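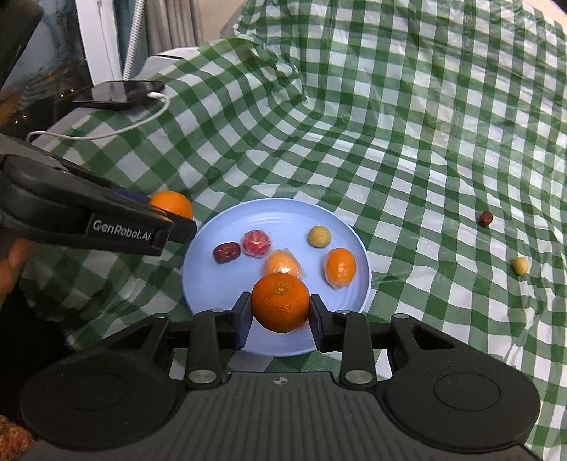

Orange held over a date on the blue plate

Escrow shortage – anyone paid it in full vs spreading it?

hvenlo63
May 11, 2026
Got the escrow analysis from Lirnau today. Payment going up 249 a month. Same fixed rate, nothing refinanced. They say homeowners insurance went up plus a shortage from last year. Can I just pay the shortage and keep the old payment?? Rep was no help.

zodwa_v
Part of it. Paying the shortage gets rid of the shortage piece only. Your insurance bill is still higher so the payment still goes up, just less. Look at page 2, should be split out there.

hvenlo63
ok found it. 100 is shortage, the rest is the new insurance and tax estimate. Way more than I figured.

brickandbeam
Pay it off. One check and done. Dragging it out is silly.

Halima Akande
Disagree. Mine was spread over 12 months with no interest, so why hand over the cash early? Kept mine in savings. Check your letter for interest first tho, I only know how mine worked.

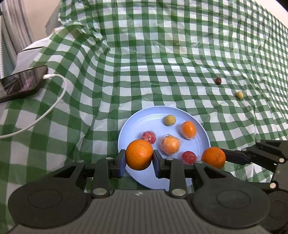

Also, call the insurance company before you do anything. I was with Gadatum and the renewal had jumped because they still had the old roof on file. Sent them the roofer's invoice, premium came down, then asked the servicer to rerun the analysis. Took two calls and a lot of hold music.

brickandbeam
Savings pays next to nothing at my bank. Rather not have it hanging over me. To each there own.

zodwa_v
Halima is right about the rerun. They don't always do it automaticaly when the premium drops, you have to ask. Get it in writing.

hvenlo63
Can I drop escrow completely? I'm at 63 percent loan to value.

zodwa_v
Maybe. Depends on the loan and the servicer. Van Hecke let me but wanted a clean payment history and charged a fee. Then you're the one paying the tax bill – in one go. Not for everyone.

brickandbeam
Did it years ago, never looked back.

Halima Akande
And my brother did it and missed a tax due date. Penalty ate whatever he saved. Just saying

hvenlo63
Calling the insurance people in the morning. Will ask Lirnau about the waiver too, will post what they say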